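Noise in shared study rooms: what we found at Vundmont

Group 4 – Efua Abubakari, Dwayne Haverford, Soledad Villanueva
Submitted Monday, December 19, 2022
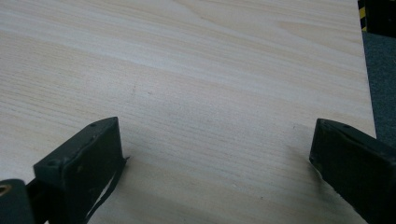 Our question was pretty simple. Do people in the shared study rooms at Vundmont get bothered by noise, and what kind bothers them most? Picked it because all three of us live on campus and all three of us complain.

Method

Online survey, open for two weeks. Link went out to 370 students in the Thibodeaux residence. 59 filled it in properly. We threw out the half-finished ones. Also took sound readings with a phone app (Udis, free version) in the second floor room, mornings and evenings. Soledad did the mornings, Dwayne the evenings, so there may be some diffrence in where the phone was held.

Results

Talking was the top complaint by a long way. Then phones, then chairs scraping. We expected music leaking out of headphones to rank higher. Hardly anyone picked it.

Evenings were louder than mornings on every day we measured. The worst reading was during a group project meeting right by the door – probably that group was also ours, so we left it out of the averages.

In the comments people mostly asked for a quiet room and a talking room. A couple wanted the rules posted. One person wrote a full page on the vending machine outside, which we agree with but it isn't inside the room.

Problems

Low response rate. We only asked one residence and the people who answer a noise survey are likely the ones already annoyed by it. The phone app was never checked against a real meter. Siyabonga Ndlovu in the lab offered to lend us one but we asked too late in the term.

We'd also meant to compare with Trollenent hall, started in September, but couldn't get the mailing list. Next group should ask for it first thing.

Raw survey answers are in the appendix, names taken out. Thanks to Jordan Bainbridge for help with the spreadhseet.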